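To: Flonduvwood Residents List
From: Office of the Association
Subject: Re: Storage room shelving and the October swap

Getachew Hadgu wrote:
> Could the office confirm whether items left in the Brikmont building storage room after the October swap will be thrown out? Last year my household lost a box of winter boots that had been clearly labeled. I would also like to know if the limit per household is still 5 boxes.
> Getachew Hadgu

Dear Mr. Hadgu and members,

Thank you for your message. The Association regrets the loss of the boots and has changed its procedure.

Labeled boxes will no longer be removed without written notice. The notice will be placed on the box and sent to the address on file, and the household will then have three weeks to respond. Boxes without a label will be moved to the Gouveia Street office, where they may be claimed on any Friday before noon.

The limit remains five boxes per household. Of the 46 households that use the room, several have asked for more space, and the board will take up the matter when the new shelving has been paid for. The shelving fund now stands at over $1,000 — enough for the long wall but not for the corner by the stairs.

Members bringing children's things to the swap are asked to keep them separate from clothing and kitchen goods. Large toys should be listed with the office beforehand.
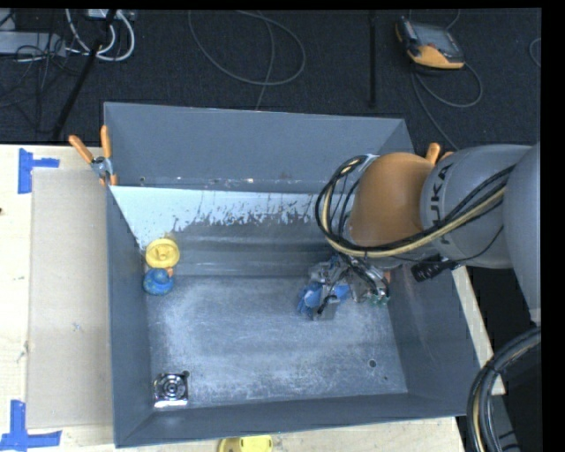
Gray metal bin with two small items at the left side.

Questions about labels may be sent to this list or left at the front desk.

Respectfully,
Fiona Carnegie
Office of the Association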